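Category: Household storage | Trays and stands

Shoe-shaped tray

A shoe-shaped tray is a small open-topped holder moulded in the outline of a shoe. It's a cheerful cousin of the plain boot tray, and wonderfully handy for keys, laces or polish! Sawsan Nasrallah's Grarnden catalogue lists 15 shapes, many with a raised back and a rounded front. Collectors love a matt black set on a bright table, where the outline really sings. 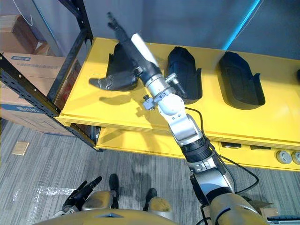 Three black shoe-shaped trays in a row on a glossy yellow table.

See also: Boot tray; Shoe tree

Contact Grerano | Back to top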